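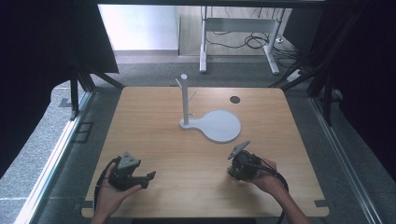
A mug tree on a light wooden table.

MANOV STUDY: SMALL FIRMS THAT SWAP SUPPLIERS OFTEN ARE SLOWER TO LEARN FROM THEM
For immediate release – May

Small manufacturers that change suppliers every year or two pick up fewer usable ideas from them than firms that stay put, according to a working paper out this month from the Manov Centre for Management Research.

The paper, "Staying Long Enough to Listen", draws on a survey of 170 owner-managed firms making household goods, furniture fittings and light packaging. Lead author is Dr Nawal Nasr. Co-author Severyn Hnatiuk ran the interviews.

Main finding: the length of a supplier relationship matters more than the number of suppliers. Firms were asked to list changes to a product or a process in the past three years that began with a remark, a sample or a complaint from a supplier. Long-standing relationships produced more of them. Price made little difference either way.

"We expected variety to win," said Dr Nasr. "More suppliers, more ideas, that was the hunch. What we got was firms with a long list of contacts and very little to show for it. People don't mention a better hinge to a customer who's leaving in the spring."

The effect is not the same everywhere. In firms where the owner does all the buying, it is strong. Where buying sits with a separate person or department it weakens a good deal, and the authors think ideas get stuck between the buyer's desk and the workshop. They have not tested this directly. A second round of interviews is planned.

There is also a limit. Relationships past a certain age seem to go quiet again. The paper is cautious here, the group of very old relationships is small, and the authors ask that this result is not quoted on its own.

Survey forms went to 200 firms in and around Purnitz and the Skekine valley. Replies came by post and online. Firms with no outside suppliers were left out, as were firms owned by one of thier suppliers.

Interviews were held at 3 firms. One of these, Romaniuk, a maker of kitchen storage, has agreed to be named. Its operations manager Kalliopi Vidmar said the firm had dropped its yearly round of retendering before the study began, mostly to save time.

"It was eating the whole of the winter," she said. "Quotes, samples, more quotes. Then you'd change over and spend the next few months explaining the drawings again. We still check prices. We just don't threaten anyone with it."

Asked whether the findings would change anything at Romaniuk, Ms Vidmar said she would like the paint supplier to visit more often.

Not everyone agrees with the reading. Taras Nazarenko, who reviewed an early draft for the centre, argues that good firms may simply keep good suppliers, so the ideas and the long relationship could both come from somewhere else. The paper gives this a full section. Using start dates and the order in which changes were made, the authors find some support for their own view, though they accept that a survey taken at one point can't settle it.

"Taras is right to push," said Mr Hnatiuk. "Owners remember the story tidily. We asked for paperwork where it existed – often it didn't."

For owners, the paper suggests keeping a plain record of what suppliers say, who heard it, and whether anyone followed up. Few of the firms surveyed had one. It also suggests letting workshop staff speak to suppliers without going through the office. It does not recommend sticking with a supplier who delivers late or badly, and the authors would be greatful if that could be made clear in any coverage.

Printed copies: 1000 have been run off for trade bodies and local libraries. The full text, survey form and tables can be had free from the centre's website. Anonymised replies will follow once checks are done.

A short briefing for press and firms will be held at the centre in Purnitz at 10am. Date to be confirmed, please ask. Coffee from 9.30. Dr Nasr and Mr Hnatiuk will both be there to take questions. Interviews by phone can be set up before then, mornings best.

Media contact: Angelica Macapagal, press desk, Manov Centre for Management Research. Please put "supplier study" in the subject line.

Notes to editors

The paper is a working paper and has not yet been through journal review.

"Small" means fewer than 50 staff, counting part-timers.

The study was paid for out of the centre's own research budget. No supplier or surveyed firm gave money towards it. Romaniuk was not paid to take part.

Please use the centre's full name at first mention, Manov is fine after that.

ENDS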